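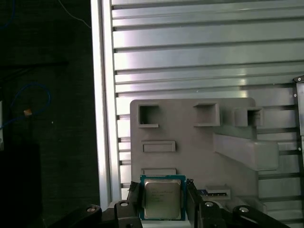
4. Release Format and Repeat Listening

4.1 Songs in the sample

The sample contains 43 songs released by two regional labels, Alard and Jansen, and hosted on the streaming service Clirkier. All of the songs were sung in the local language of the Trindar valley or in a mix of that language and English. We left out live recordings, remixes, and songs that were taken down and put back up during the study period, as their play counts started again from zero.

Of the 43 songs, 27 were released with a full music video. The remaining songs came out with a still cover or with lyrics on a plain background. We treat these as one group in what follows. Jansen made more use of full videos than Alard did, and this difference between the labels has to be kept in mind when reading the results. Alard's songs were also longer, with slower openings, and several of them were new versions of older wedding songs that many listeners would already have known.

4.2 First week and later weeks

Songs with a full video drew more plays in the first week than songs without one. This held for both labels. The gap was widest on the day of release and became smaller on each day after it. Most releases went up on a Tuesday evening, when the local radio station in Trindar also played new songs, so the first-day counts include people who heard a song on the radio and then looked it up. We have no way of separating these listeners from those who followed the label's channel.

In later weeks the pattern was less clear. We defined a repeat listener as an account that played the same song on at least 2 separate days. By this measure, songs without a full video did as well as the others, and the Alard wedding songs did better. Comments under these songs often mention family events, cooking, driving, or work, which suggests they were being played in the background. Comments under the full videos were more often about the singer's clothes, the dancing, or the place where the video was shot - several threads consist of little else than people naming the bridge or the market.

We read all comments posted in the first month. Two readers sorted them separately into five groups: music, words, visuals, memory, and other. Where the readers disagreed, the comment was discussed and placed in a single group. Most disagreements were between "words" and "memory," as a listener would quote a line from the song and then say who used to sing it.
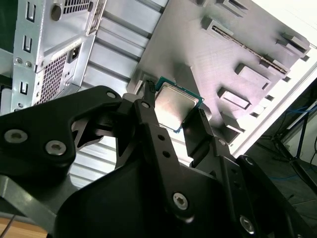

Figure 2. Desktop processor with a metal heat spreader, held between two gripper fingers.

4.3 Shared accounts

An account on Clirkier is often used by more than one person. In our short survey of account holders, 19 people said that at least one other member of the household used the same account, and several said that children used it after school. This affects the measure of repeat listening. A song played by a parent on one day and by a child on the next would be counted as a repeat, even though each of them heard it once.

We tried a stricter measure that counted only plays at a similar time of day. The order of the songs changed slightly near the middle of the list, but the songs at the top and bottom stayed where they were. The wedding songs from Alard remained ahead. We therefore report the simpler measure in the rest of the paper and give the stricter one in the appendix.

4.4 Differences between the labels

Part of the difference between video and non-video songs may come from the way the labels promote their work. Jansen posts short clips before a release and asks singers to answer comments during the first evening. Alard does little of this. It sends new songs to radio hosts and to wedding bands, who learn them and play them at events through the spring. A listener who first hears a song at a wedding in April may look for it weeks after its release, and this would raise the later counts without touching the first week.

To check this, we compared video and non-video songs within each label. The first-week gap remained in both. For repeat listening, the two formats were close together at Jansen, while at Alard the songs without a video were ahead. The number of Alard songs with a video is small, and we do not draw a firm conclusion from this comparison. It is also possible that Alard chose to film the songs it expected to need more help, a point that came up in our talks with label staff and is taken up again in Section 5.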